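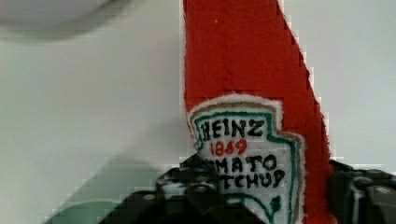
Courses > Soft Goods Design > Handouts > Unit 4

Unit 4: Appliqué and embroidered labels on pile fabric

Instructor: Jagadeesh Devadiga

Pile fabrics (felt, fleece) hide stitch lines and blur edges. Digitize labels with a wide satin border; fine outlines sink.

Place an inner contour line inside the border. Stepped or shield shapes need a separate stitch angle at each corner.

Stabilizer: 80 gsm tear-away, plus water-soluble film on top. Trim pile before closing the side seams.

Bring one bottle-shaped sample to lab, label attached, unstuffed.

Shares: 158

Contact Lirnareck | Back to top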